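Saturday, shared workshop, arm build

Swapped the fingertips on the Olel gripper first thing. The old pads had 110 hours on them and were polished smooth. New ones are from Celtden, a bit softer. Grigoris Kyriakidis re-ran the wrist calibration after lunch and it's saved as 3771.

Next job is the door. The tab sits near the rim and the fingers have to come in low and at an angle. Closing speed is set to 8 for now.

Washer, door closed, basket on the floor:

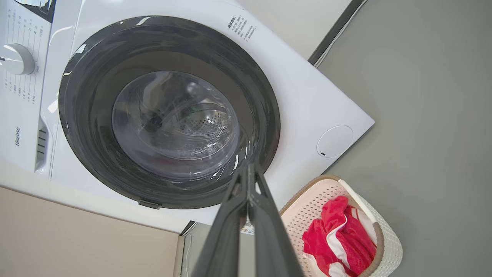
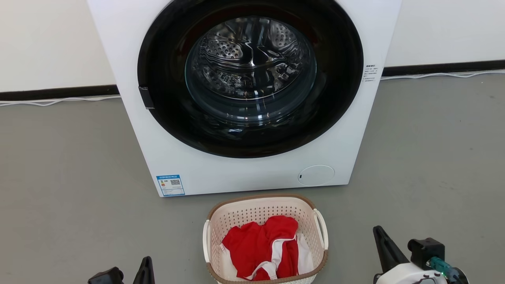
Want to try 400 ms for the pause before the pull - the controller default feels short to me. Still need to order a spare cable for the left arm and return the torque driver to Cuadros.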